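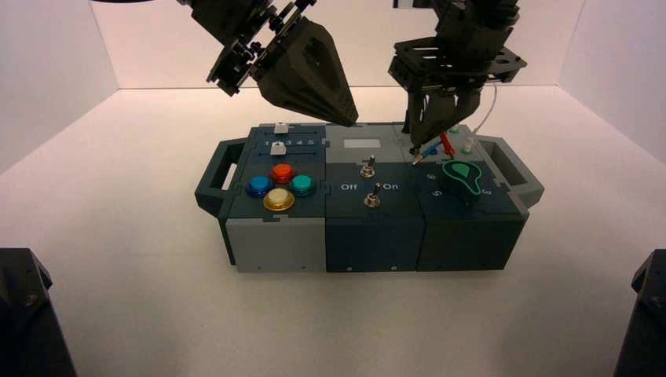
4.2 Numbered scales on sliding controls

Sliding controls are one of the great quiet successes of household design, and we were delighted by how much there was to learn from them. A slider shows its setting as a place along a line, so a person can read it from across the kitchen without touching it. What the scale beside it should say is a much older argument. The Fedport collection holds 700 domestic appliances, and its heaters, toasters and hair dryers carry words, dots, wedges that grow thicker toward one end, and plain numerals, sometimes two of these at once on the same panel.

For this part of the study, 75 adults were asked to set a control to a level read aloud to them, first on a Fidberg fan heater with a wedge scale and then on an Oleletti heater with numerals. The order was swapped for every second person. Each session lasted 17 minutes including a short talk at the end, and those talks turned out to be a wonderful source. People remembered the exact setting of a toaster they had owned in childhood ("always on three") but could hardly ever recall a position on an unnumbered dial, even one they used every morning.
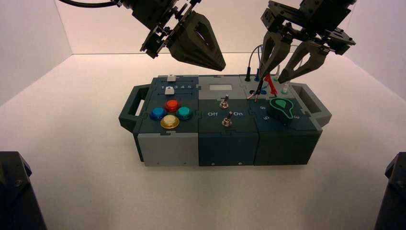

Figure 2

Numerals do two jobs. They name a setting so that it can be spoken, written on a note or passed on over the phone, and they divide the track into steps even when the slider itself moves smoothly. Short scales seem to do both jobs especially well. The row used in Figure 2, with 1 2 3 4 5 printed in white on the left module, has a clear middle value, and our participants leaned on the middle value all the time: many moved to the center first and then adjusted from there. On the wedge scale the same people hunted back and forth, and several asked whether they had gone far enough.

The direction of the scale matters too, and we find this part fascinating. Nearly everyone took a higher number to mean more heat, yet on toasters some read the same numerals as minutes. Both readings lead the hand the same way, which may explain why the confusion survives so happily in daily use. It causes trouble only when a recipe or a manual gives a time and the reader goes looking for it on the scale. Section 4.3 takes up this problem with the toaster manuals, including those in which the numerals are never explained at all.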